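Cleaning the dust out of a desktop computer

Posted Dec 7, 2021 by Uthai Yensuk

Dust gets into a desktop computer through the front intake, settles on the filters and heatsinks, and raises the temperature at which everything inside has to run. The usual signs are fans that speed up during light work, a fan note that has changed over several months, or a machine that shuts itself down under load. The procedure below applies to any ordinary tower with air cooling. Liquid-cooled machines are covered only as far as the radiator.

What you need

A cross-head screwdriver, size PH2. Most case screws fit it.
A soft brush with natural bristles, 20 mm wide or less.
A can of compressed air, or an electric duster with a narrow nozzle. I use a Draltow blower on its lowest setting.
Cotton buds and isopropyl alcohol, 99 per cent if you can get it.
A wrist strap, or the habit of touching bare metal on the case before touching a board.
A dish for screws.

A household vacuum cleaner should not be used inside the case. The moving air builds up static on the plastic nozzle, and the suction will lift small jumpers off their pins. It is fine for the floor afterwards.

Before opening the case

Shut the computer down fully. Sleep and hibernate are not sufficient. Switch off the supply at the rear, pull the mains lead, then hold the power button for five seconds to drain what is left in the capacitors. Disconnect the monitor, network and USB leads. If the rear panel is crowded, mark the leads with tape.

Do the work outdoors or near an open window. The amount of dust that comes out of a neglected machine is easy to underestimate, and it travels.

Undo the two thumbscrews at the back of the left-hand panel (viewed from the front) and slide the panel towards the rear. On the Fletik cases with a glass panel the screws are at the four corners, and the glass should be supported with one hand while the last one is taken out.

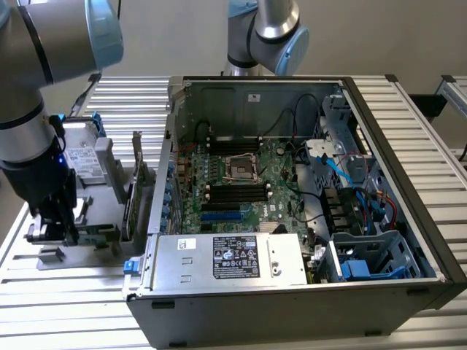 Access is the main thing to get right before any cleaning starts. A tower standing upright puts the graphics card and the lower fans at an awkward angle, and loose dust falls from the upper parts onto the ones already done. Put the case on its side with the panel off and the opening facing up, like the dark grey one here, and the inside can be reached without leaning on anything. A slatted top of the kind it is resting on does well enough as a support, but keep the screws in their dish, where they cannot roll into the gaps. On a solid worktop, put down a sheet of cardboard. Avoid carpet and blankets. For the blowing stages, stand the case upright again so that the dust can leave through the open side.

Filters

Take these out first. Most towers have one behind the front cover and one under the power supply, which slides out from the rear or the side. Mesh filters can be rinsed under a cold tap and left to dry overnight. Foam filters may be washed with a drop of washing-up liquid, but must be rinsed until the water runs clear. Do not refit a damp filter.

Fans

Hold the blades still with a finger or a cotton bud before using air on them. A fan spun by an air jet can exceed its rated speed, which damages the bearing, and it may feed a small voltage back into the header. Brush the leading edge of each blade, where the dust is thickest, then blow from the clean side towards the dirty side. Keep the can upright and use short bursts. If liquid comes out, stop and let it evaporate.

Heatsinks and radiators

The processor heatsink collects a mat of dust between the fan and the fins. It is often invisible until the fan comes off. Release the clips, leave the fan lead connected if it is long enough, and lift the mat away with the brush. There is no need to remove the heatsink itself. If it does come loose from the processor, the old thermal paste must be cleaned off with alcohol and replaced.

For a radiator, blow from inside the case outwards. Bent fins can be straightened with a plastic card.

Power supply

Do not open it. The capacitors can hold a dangerous charge after the mains lead has been removed. Blow through the grille in short bursts and leave it at that.

Boards and slots

Brush the motherboard lightly, working towards the open side. Memory modules should be left seated unless there is a fault to trace. Empty slots need only a puff of air.

Reassembly and checking

Before closing the panel, check that no cable touches a fan, that each fan turns freely by hand, and that any connector you moved is fully home. Refit the filters, then the panel, then the leads.

Start the machine and watch the temperatures for a while. I use Bandis for this, though any monitoring program will do. On my own machine the processor had been reaching 100 degrees under load in August, with the fan at full speed throughout. Compare your readings with a note made before cleaning, under the same load and in the same room. If they have not changed, the next thing to look at is the thermal paste, and after that the fan curve in the firmware settings.

How often

Once a year suits a machine kept on a desk. Twice a year is better if it stands on the floor or there are pets in the house. The front filter can be checked in between without opening anything.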